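How to Follow a Hockey Trade Deadline Without Losing the Thread

I follow the league from far away, so the deadline arrives for me in the middle of the night. In the first years I woke up to hundreds of messages and understood almost none of them. Now I use a simple method, and it works also for the smaller leagues.

Step 1. Before the day, write one page for your team. Put the players whose contract ends this summer, the cap space, and the draft picks the team still owns. For Zasance, my team, this page had 6 names last season. Leave space on the right side for notes.

Step 2. Choose two sources and stay with them. I read the league transaction page and the Faulkner newsletter. When a trade is only a rumor, I write it in pencil.

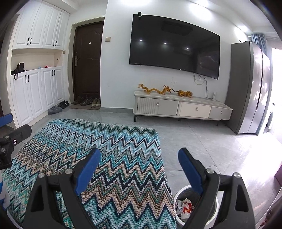
Step 3. When a trade is confirmed, split it into what leaves and what comes back. Do this for both teams. Many people forget the conditions on a pick — a third-round pick can become a second if the team wins a round in the playoffs. Write the condition next to the pick, in full.

Step 4. Check if some salary is retained. The old team may keep paying part of the contract, and then the cap number on your page is wrong. Change it the same evening.

Step 5. Look at the games, not only at the names. When Prorkholm got a defenseman last March, the fans talked about his 888 career games. I looked at his minutes instead. He had played 1,480 minutes the season before, and 1,630 in the season before that, so his role was already getting smaller.
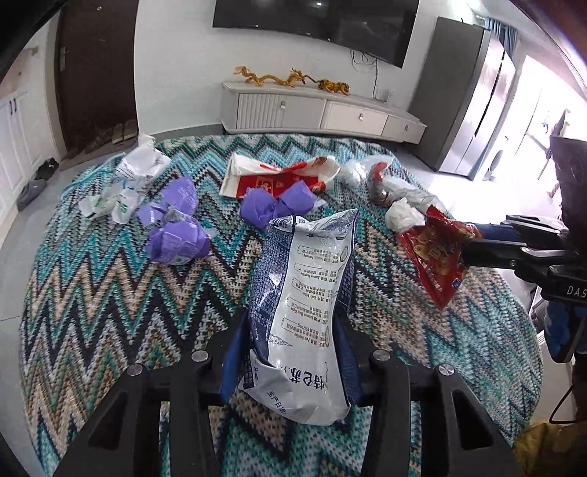

After the deadline

Wait one day before you give an opinion. Reporters correct details in the morning, mostly the conditions and the retained part. I compare my page with the Stultico trade list, and if there is a difference I go back to the transaction page.

Keep the page until the draft in June. You will need it again when the picks are used, and the conditions are very hard to remember after three months.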